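I've had the Grevon tidy-up kit on loan for a bit now, and I have to say I've grown rather fond of it! You get two arms, a gripper on each, and a tidying routine that Steruvine write and update themselves (the last one came through in July and the arms got noticeably less jerky, hurrah).

Setting up took me 90 minutes, and a good chunk of that was me hunting for the right hex key. After that you pick a job from the list and let it get on – litter picking is the one I use most, mainly on carpet.

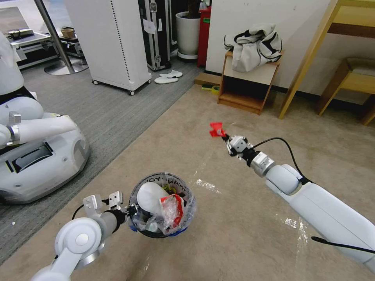
Litter picking: a scrap of red plastic in the right gripper, lined bin by the left.

Soft, crumply stuff is what it likes best. Tiny clear bits are harder work, and I still go over the floor by hand at the end. Rhonda McKinnon at Howells, who sell the kit, suggested turning the grip down to 6 for thin wrappers, and that's helped no end.

The full kit is £773 a month to hire, delivery included, with spare finger pads at £41 a set. Pricey, yes, but I'd order the pads with it – mine are looking a bit scuffed already.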